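Portada > Tecnología > Seguridad digital

Mekville abre una oficina para ayudar a los pequeños comercios frente a los ataques informáticos

21 de mayo de 2018

Los comerciantes de Mekville tendrán desde julio una puerta a la que llamar cuando el ordenador de la tienda amanezca bloqueado o cuando llegue uno de esos correos que huelen mal desde el asunto. El ayuntamiento presentó el servicio en la biblioteca vieja, con café y bastante más público del que cabía en las sillas, y lo dirigirá la ingeniera Letay Tufa, vecina del barrio de Wako y muy querida por quienes aprendieron con ella a usar una hoja de cálculo.

La oficina atenderá a los 1.878 negocios inscritos en el registro municipal, desde talleres y peluquerías hasta lavanderías, que hoy guardan datos de sus clientes casi sin darse cuenta. «Muchos me dicen que a ellos quién les va a robar, si son pequeños», contó Tufa. «Y luego miramos juntos el router y sigue con la clave de fábrica».

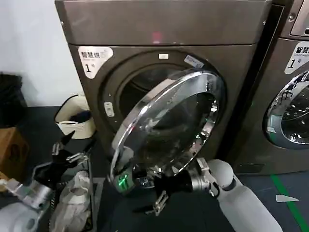
El plan arranca con 14 talleres gratuitos, de una tarde cada uno, sobre copias de seguridad, contraseñas y cobros con tarjeta. La empresa local Tronico cederá los equipos para las prácticas, y habrá además un teléfono para avisar de incidentes, atendido en horario comercial. El concejal Hagos Wubshet reconoció que le habría gustado que funcionara también de noche, pero el presupuesto de este año no llega y prefirió no prometerlo.

Entre los asistentes estaba Kaja Rebane, dueña de la papelería Brakatine, que perdió el invierno pasado las facturas de todo un trimestre y las rehízo a mano, con paciencia y con ayuda de su hermana. Pidió que los talleres no caigan en sábado, que es cuando más se vende, y se llevó un buen aplauso.

Las inscripciones se hacen en la planta baja del ayuntamiento. Hay 300 plazas, de las cuales 200 se reservan para negocios con menos de cinco empleados.

Comentarios

Tsegereda Worku
¡Qué alegría! Letay fue mi profesora y explica de maravilla. ¿Se puede apuntar una aunque la tienda esté a nombre del marido?

Feven Gudeta
Me parece bien, pero lo del teléfono solo en horario comercial se queda corto. A mí me entraron en el correo un domingo.

panadero_wako
A ver si alguno lo ponen después de las seis, que los de la panadería por la mañana estamos durmiendo.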